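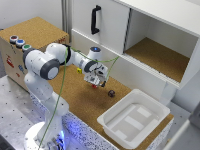
The Cork Table

My aunt's house in Trurkbridge was sold in August, and I had one day to empty the back room. The long table with the cork top was the last thing. She bought it from Bellamy, the shop by the station, and for 26 years she made her small things on it.

I had brought two boxes. On the first one I wrote "keep" and on the second one "give". After an hour the second box had only a pair of scissors in it.

In the drawer I found a yellow block, no bigger than a sugar cube. I remembered it at once. When I was a child and could not yet speak well the language of this country, she put such blocks in front of me and I had to say the colour. If I said it right, I could put the block in the bin at the end of the table. It was a very large bin for such small blocks, and I liked the noise.

"Yellow," I said now, to the room.

The bin was already gone with the neighbour. I put my hand on the cork and felt the little holes from her pins. In one corner she had written 94 with a pen, and I never learned what it was for.

The men came at four. They asked if the table goes too. I told them it goes to my flat, and they looked at the stairs, and then at each other, and one of them went to fetch a blanket.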